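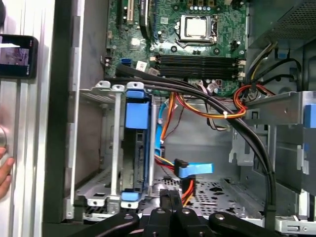 A desktop motherboard with a processor in its socket and four empty memory slots.

Computer memory (most people just say RAM) is where a computer keeps the things it's working on right now. I like to think of it as a kitchen counter. The drive is the pantry, and you can only chop what you've pulled out onto the counter. Switch off the power and ordinary RAM forgets everything, so please save your work!

How it's sold

Desktop RAM comes on long, thin boards called DIMMs, which press into slots near the processor. Each generation has its notch in a different spot — DDR3 won't fit a DDR4 slot, and I've watched people try. Laptops mostly use a shorter version called the SO-DIMM, though plenty of newer ones have the memory soldered down for good.

Channels and pairs
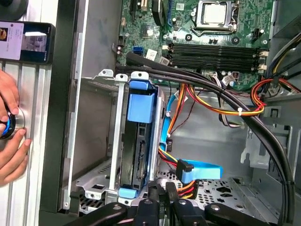
Many desktop processors talk to memory over two channels, so two matching sticks are usually quicker than one big one. Which slots you fill matters too, and the manual is the place to look (I keep mine in a drawer with 19 others, don't ask). My old teacher Gervásio Vasconcelos ran a repair counter in Pliditdale, and he made us read that page out loud before we touched a stick.

Common troubles

A stick that isn't fully seated is the classic one. The machine may beep, or it may power up and show nothing on the screen at all. Take the stick out, line up the notch and press until the latch clicks. If that doesn't help, try one stick at a time. A memory tester is worth running overnight — my worst case, back in January, took 5 passes to show a single error.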